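Unit 4: Camera faults during two-arm handling

Prepared by Delali Tetteh for the January lab. Read before you use the flower table.

The fault in this unit is a wrist camera view with nothing usable in it. The arm can still move in that state – so the operator has to catch it. Table views come first and last in the set, with wrist views second and third.

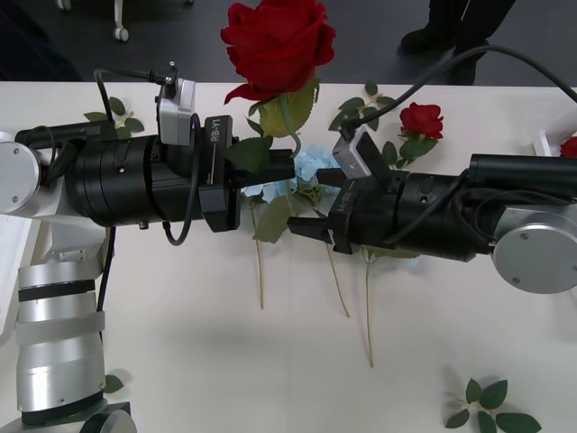
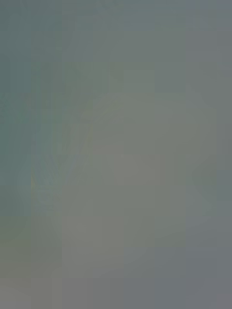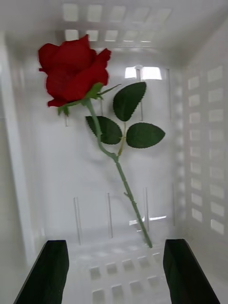
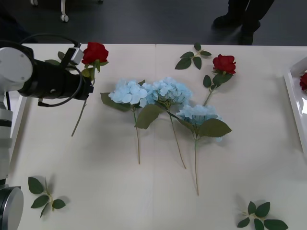
4.1 What went wrong

In the Kilov run, Octavio Navarrete's log shows 334 blurred wrist frames out of 2796. The stop rule checked only for missing frames, and a blurred frame still counts as a frame.

4.2 What to do

Press stop if either wrist view loses all edges.
Keep hands off the table until both arms are parked.
Check the lens and the cable, then write down the frame number.
Tell Khoa Âu before you restart.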